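Home | Service Desk | Standards and Practice | My Tickets | Sign out

Prokbridge Service Desk
Category: Data collection practice / Tabletop tasks
Subject: Rule on starting conditions for sweeping tasks applied differently at two stations
Status: Closed with guidance
Opened: June 12, 2023
Requester: Lesia Horobets, Pimia station
Assigned to: Roksolana Marchuk, Standards and Practice

Request

The Pimia station requests a ruling on section 4 of the tabletop handbook. Episodes of the sweeping task recorded at Pimia have been returned by the reviewers at Shevchuk with the note "start state not compliant." Operators at Pimia have read the section to mean that the tools must be present on the table and within reach of the gripper. The reviewers have read it to mean that the tools must be placed on fixed marks. The handbook text does not mention marks.

Work on the sweeping task has been suspended at Pimia until the question is settled. The batch affected contains 40 episodes. A written answer is requested so that it can be posted at the station.

Response 1, Standards and Practice

The request has been received and the returned batch has been placed on hold. No episode should be deleted or recorded again while the ticket is open. Please confirm the following:

- which edition of the handbook is in use at the station
- whether the operators reset the table themselves between episodes
- whether the gripper was checked before the batch was started

Response 2, Pimia station

The station uses the September edition. Operators reset the table themselves. The gripper check was completed and signed for each operator. Jaw travel and pad condition were within limits on every sheet.

It was found during this review that one operator had been sweeping the paper back into a neat pile before each new episode. The operator had understood this to be good practice. The others spread the scraps by hand and did not arrange them further.

Response 3, Standards and Practice

The two editions have been compared. The Shevchuk reviewers were working from a checklist prepared for the Bekemon trial, in which tools were placed on taped marks. That checklist was never adopted for general use and should not have been applied to this batch. It has been withdrawn from the review folder.

The tidy pile is a separate matter. Section 4 requires that loose material be spread anew for each episode. A pile that is built the same way every time gives the operator the same first stroke every time, and the batch loses the variety for which the task was written. The episodes concerned are to be labeled "arranged start" and kept apart from the rest. They remain usable for checks of the gripper and for operator training.

Ruling

1. The brush and the dustpan must both be on the tabletop when recording begins. Fixed marks are not required.

2. The brush handle must be free of the paper and open to the gripper from at least one side. The angle of the brush is left to the operator and should vary from one episode to the next.

3. Scraps are to be of mixed size and must lie on the table before the episode starts. Overlapping pieces and small heaps are acceptable.

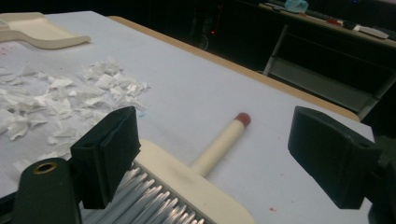 4. Both fingers of the gripper must be open on approach to the handle. An operator who enters with the fingers closed should stop, withdraw and begin again under a new episode number.

5. Marks or stains on the table surface do not make an episode invalid. They should be entered on the station sheet once per session. Cleaning is to be done between sessions only, so that the surface stays the same within a session.

6. Objects on neighboring furniture may remain where they are. Personal documents and screens showing names must be removed before recording.

Reviewers who return an episode must cite the numbered rule on which the return is based. A general remark such as "not compliant" is no longer sufficient.

Response 4, Pimia station

The ruling has been read to all operators and posted at the station. The arranged episodes have been labeled. The station asks whether rule 2 applies when the operator holds the gripper in the left hand.

Response 5, Standards and Practice

It does. The rule concerns access to the handle and makes no distinction between hands. The left-hand entry on the station sheet should be completed as usual.

Work on the sweeping task may resume. The hold on the batch has been lifted. Further questions on section 4 should be sent to Roksolana Marchuk under the same ticket subject.

2 comments | 900 views | 4 shares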